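Flelatwood blocks: sorting and packing gallery

Flelatwood is a set of long coloured building blocks for nurseries and infant classes. We make it in a unit behind the Brornel yard, and these notes follow the blocks from the bench to the box. Green and red are the two colours we have kept going the longest.
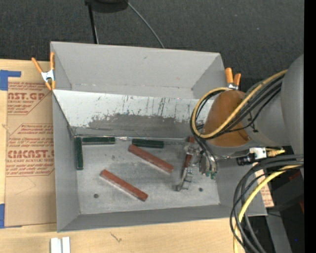
All the blocks are the same length, so a green will always sit square against a red. Adjoa Annan drew the first version on the back of a delivery note and the proportions have hardly changed. She wanted a piece that a four-year-old could pick up with one hand and that would still make a decent wall.

Colour
The green is a dark one. We tried a brighter shade for one season and the schools asked for the old one back. The red leans towards brown, and it varies a little from batch to batch. If you are adding to an older set, tell us when you bought it and we will try to match it.

Sorting
Blocks are sorted in shallow grey bins. They can lie at any angle at this stage. Mawuli Annan checks the ends and long edges by hand and puts anything with a chip to one side. Chipped blocks are sanded and painted again if there is enough left to work with. The rest go into the seconds box by the door, which is sold off in September.

Packing
The classroom set has 38 blocks and the large set has 67. Both come in a flat card box with a paper sheet between layers. The blocks are laid lengthways, greens at the bottom, and the last two go in across the end to stop the others sliding. Ebenezer Ansah packs most of the large sets and prefers to tape the lid on three sides. Please cut the tape with scissors, as a knife will mark the top layer.

In use
We sent some 300 blocks to the Odoi playgroup last year, and Visitación Casado wrote to say that the children mostly lay them end to end along the corridor. Right-angled corners came next, then roads and pens for animals. Very few of them build upwards at first.

Cleaning
Wipe with a damp cloth and dry straight away. Do not soak them or put them in a dishwasher. Small scuffs can be rubbed down with fine paper. We can send a little pot of matching paint on request.

Orders and spares
Single blocks are sold in either colour. Meltau stock the classroom set, and everything else comes direct from us. Ask for Adom Zakaria in the office, mornings only.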